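1st February, posted by aubert_ops

Budget is due and I have money for one arm or two. Jiner quotes 11 weeks on either. Towels into bins, all day, glamorous stuff.

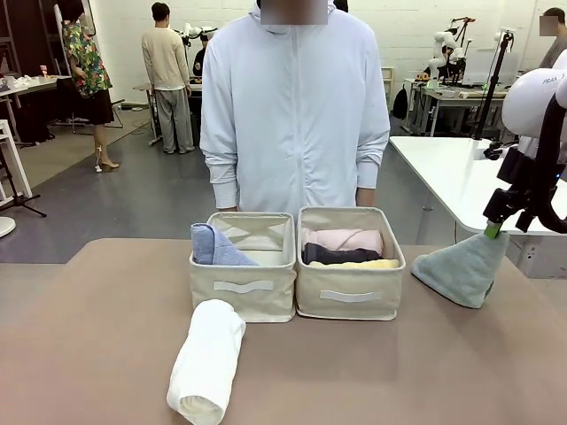 jilura_fan: Does the quote cover spare fingers?

aubert_ops: Two sets, then we pay.

P. Nkuna: Buy one. Put the rest into service.

flisach77: Disagree. One arm down means zero arms. Get 2 and haggle over the contract.

P. Nkuna: With whose money, yours? Also price the grippers separately, they hide the margin there.

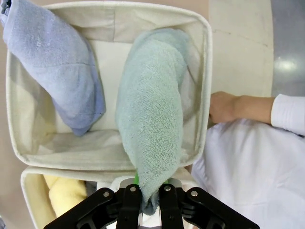
Ours came to nearly a third of the quote, and I signed it anyway.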